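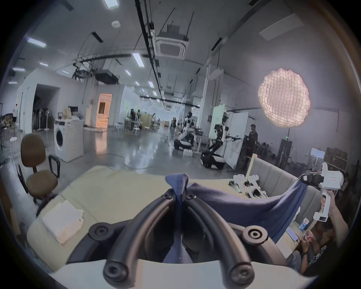

Small Business Talk > Marketing and Promotion > Paid newsletter mentions, worth it or not?

hallowelldrive
Looking for opinions from people who have paid for a spot in someone else's email newsletter. I run a small online shop, home textiles mostly, and my own list is stuck at 483 addresses. It has been there since winter. A local newsletter called Irkurlow offered me a short paragraph and a link for $40 per issue. They cover shops and events in the area and go out twice a month.

I have tried boosted posts on social media and got likes from people who never visited the site. Has anyone here bought newsletter mentions and seen orders from it?

brassbutton
What is their open rate? Ask before you pay. If they won't tell you, walk away. I paid for three mentions in a regional one two years ago and later found out most of the list was old raffle entries.

tmk_supply
$40 is cheap enough to try. I would not do one issue though. People need to see a name a few times. Ask for a price on 6 and see what they say.

brassbutton
Disagree with that. If one issue brings nothing, five more of the same will bring nothing slower. Run one, look at the clicks, then decide.

tmk_supply
I ran one in May with a different newsletter and got four clicks. Ran it again with the same text and got 31. The first one went out the night before a long weekend. If I had stopped there I would have written the whole thing off.

hallowelldrive
Thanks both. I asked about open rate and they said they would get back to me. They did say the list has up to 400 readers in my town, the rest are spread over the county. I ship everywhere so I don't care that much about where people live.

orchard_lane_prints
You should care a bit. The reason to pay a local newsletter is that the readers are local. If you have no shop front and no pickup, you are paying for something you can't use. Try a newsletter about homes or decorating instead.

hallowelldrive
I do have pickup, should have said. Evenings after 5, from my place. Maybe a third of orders.

orchard_lane_prints
Then that changes it. Put the pickup in the first line of the paragraph. "Order by noon, pick up tonight" will do more than any discount.

quietledger
Has anyone used Hekance for this? It is a site that matches you with newsletters in your category and takes a cut. I signed up, but every newsletter they showed me was about investing or fitness. I sell dog beds.

brassbutton
Used it once. Same problem. The categories are a mess and support took nine days to answer me. I did get my deposit back.

tmk_supply
I had a decent time with Hekance, to be fair. You have to skip the automatic matching and use the search. Sort by list size, smallest first. The small ones are run by people who answer their email.

quietledger
Sorting by smallest is not something I thought of. Will look again tonight.

grallum_fan_88
Why pay anybody? I swap mentions. I write two lines about another shop in my newsletter and they write two lines about me. I use Grallum to send mine, and it lets you tag a link so you can see where each new subscriber came from. Swaps have brought me more signups than ads did, and they cost me an hour of email.

brassbutton
Swaps work if both lists are a similar size. With 483 you are not going to get a swap from anyone with thousands.

grallum_fan_88
So swap with someone who has 500. I started with less than that.

hallowelldrive
I like the swap idea but I only send once a month, and I don't want half of it to be about other shops. One per issue would be OK.

Question about the link. Do I send people to the front page or to a product? My best seller is a plain throw, and the page for it is pretty good.

orchard_lane_prints
Product page, always. Front pages are where people get lost.

tmk_supply
I would send them to a signup page. The point is growing the list, right? A sale is one sale. An address you can write to again.

orchard_lane_prints
Nobody signs up for a newsletter from inside a newsletter. Sell them the throw and ask for the signup at checkout. Most of my list came from that box.

tmk_supply
Mine did not. We can agree to differ on that one.

mod_pines
Moved this from General. Also a reminder that referral links are not allowed, I removed one from a post about Hekance. No warning given this time.

hallowelldrive
Update. Irkurlow answered and the open rate is 38 percent, with a screenshot. I booked one issue with the option to add more at the same price. Going with the product page and the pickup line first. I also wrote to a soap maker with a list close to mine about a swap.

brassbutton
38 is good if it's real. Use a tagged link or a separate code so you can tell those orders from the rest.

hallowelldrive
Code is set up. The issue goes out in two weeks, and I will post the clicks and orders in this thread.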